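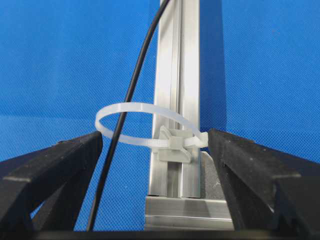 4. The letter column and its editor

Anyone who has spent a few winters with old fanzines will know the feeling of turning straight to the back pages. The stories at the front are often stiff, and the book reviews have aged about as well as the books, but the letters still sound like people talking in a kitchen. In this section we look at the letter column of Selo, a duplicated science fiction fanzine that Verna Strickland put out from her home over 12 issues, and in particular at what she chose to cut and what she let stand.

We were lucky in our material. Strickland kept nearly every letter she received, each one clipped to the typed version that went on the stencil, and so for 222 letters we can lay the two side by side and see exactly where the pencil went. A further batch survives only in print, and we have left it out of the comparison, though we do quote from it now and then where a running argument would otherwise make no sense. Our transcriptions were entered in Plitix, the shared index described in Section 3, under the number Strickland herself wrote in the top corner of each sheet.

The first thing to say is that she cut a good deal less than we had expected. Her usual method was to drop the opening pleasantries, where the writer thanked her for the last issue and said something about the weather or the state of the post, and then to run the rest more or less whole. Spelling was put right without comment. Swearing was thinned out but by no means removed, and one long-standing correspondent seems to have been allowed a single strong word per letter - a rule that both of them plainly enjoyed, to judge by the notes that went back and forth.

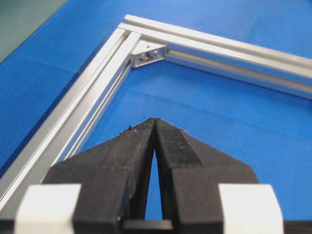 Where she did cut heavily, it was nearly always in the quarrel with Andanetti. Readers coming to this fresh may need a little background. Andanetti was a rather grander fanzine with a printed cover, and its editor, who signed himself only as Montoya, had written that a letter column was "a place to put the people one cannot publish". Selo's readers took this very much to heart. For the next four issues hardly a letter arrived without some remark on the subject, and a few ran to several closely typed pages and dealt with nothing else.

Strickland's handling of all this strikes us as both kind and rather shrewd. She printed the two sharpest replies in full, then boiled the others down to a sentence or so each, gathered under the heading "Also Cross". When Montoya himself wrote in, his letter of nearly 600 words was given the first place in the column, with every comma as he had left it and only one interruption from the editor, in double brackets, to correct the price of her own magazine. She told a friend in a note of that December that she had never in her life so wanted to cut a letter, and that she had gone out and dug over the bean bed instead.

Figure 2. A rectangular frame of silver profile bars on a blue cloth. 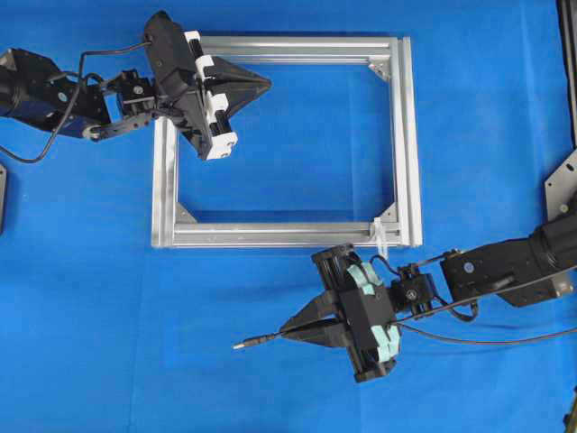
It would be easy to make too much of one quarrel, of course, and we should say something about the quieter run of the column. Much of it is taken up with requests: somebody wants a missing issue, somebody has moved house, somebody would like to know whether the second half of a serial is ever going to appear (it did not). Strickland kept these in, even when space was short, and once held over a story by her own brother so as to fit them. We found 10 correspondents who wrote for no other purpose than to ask for things, and whose names appear nowhere else in the fanzines we have searched.

These small letters matter to our argument more than we had thought when we began. Earlier writers on fandom, ourselves included, have tended to treat the letter column as a debating hall, and to pass over anything that was not debate. Yet it was the requests that kept Selo's readers in touch with one another between issues, and several of the friendships that we trace in Section 5 began with an exchange of spare copies.

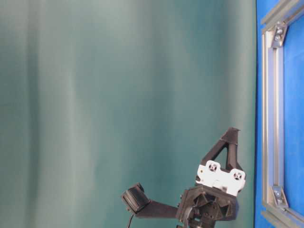
There remains the matter of the letters she did not print at all. These are few, and they were kept in a separate folder marked "No, but thank you". Most are simply late, or repeat what others had already said. Two are unkind about named readers, and on both of these Strickland has written a draft of her reply, gentle in the first case and very short in the second. We have read them but, with the wishes of her family in mind, do not quote from them, and they are not counted in any of the totals given in this paper.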